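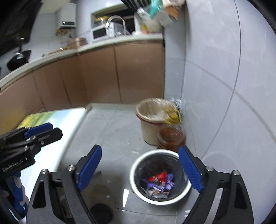

Lurdes Correia has heard every promise going about household waste, and she doesn't believe many of them. She ran the collection rounds in Surnley for years, and when I mention the new Nerker scheme she puts her cup down.

"They say 600 homes have signed up. Signed up to what? A leaflet?"

The scheme asks people to keep soft plastics apart and take them to a drop-off point in Pruraswood. The council calls the response strong. Correia wants to know where the stuff goes once the lorry leaves. "I asked in May. I got a very nice letter back and no answer in it."

Zulmira Patrício, who helped set it up, is more patient, though even she hesitates when I press her on costs. "It's 35 pence a household each week," she says. "It was 34 when we started. I can't tell you it won't go up again."

And the benefit? She says the figures are still being checked. Correia laughs at that when I ring her on Sunday.

"Then check them first," she says, "and send me the leaflet after."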